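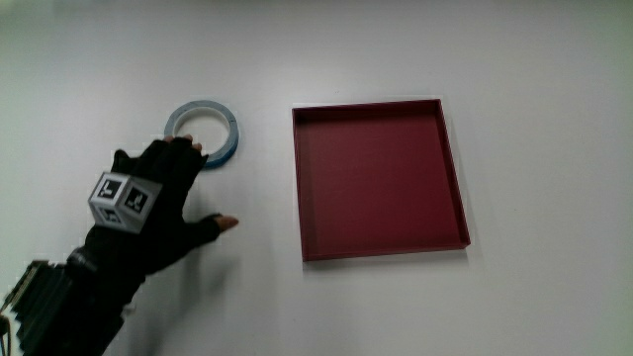

Zirnetti shallow tray, square, red
Reviewed by Jin-sol Heo

I bought two of these trays in June for the table where I wrap and label orders. I sell greeting cards and small prints from home, and my old setup was a cookie sheet with a dent in it. The Zirnetti comes in several colors. I picked red because my table is white and I wanted to see the tray at a glance.

Size and shape

It's a plain square with a low rim. Anything you can pinch between two fingers is easy to get in and out, and you don't have to reach over a wall to do it. A roll of tape laid flat fits with room left over for scissors and a pen. A full sheet of labels does not fit unless you let it lean on the rim, and then it curls. If labels are your main thing, look at the Brernen letter tray, which is longer and costs a little more.

The low rim has a downside. Small round things get out. I had a glue stick roll over the edge twice in the first week, both times when I bumped the table with my hip. For beads or loose screws I'd want something deeper.

In use

I keep one tray on my right for finished pieces and the other on the shelf. The tape stays on the table to my left. The low sides matter more than I expected, as my cuffs used to catch on the lip of the cookie sheet. It hasn't caught on this one.

My busiest stretch so far was 105 orders before a craft fair. The tray got filled and emptied all day and stayed flat. It does slide. There are no feet on the bottom, and on a smooth tabletop it moves if you drop something in with any force. I put a square of shelf liner under mine. The Estness version has rubber dots on the corners, but my sister has that one and two of her dots came off.

Cleaning

Tape residue came off with warm water and dish soap. Permanent marker did not. I have one black line in the corner from a shipping pen, and it has faded some with rubbing alcohol but is still there. There are a few light scratches from scissors. You only see them when the light comes in from the side.

Stacking

The two trays nest, though they grip each other if pushed down hard. I now keep a piece of card between them.

Would I buy it again

Yes, for sorting and wrapping. It's a simple tray and the price is fair. I'd like feet on the bottom and a rim slightly higher on one side. Yule, the shop I ordered from, packed them well and neither one had a chip.

Rating: 4 out of 5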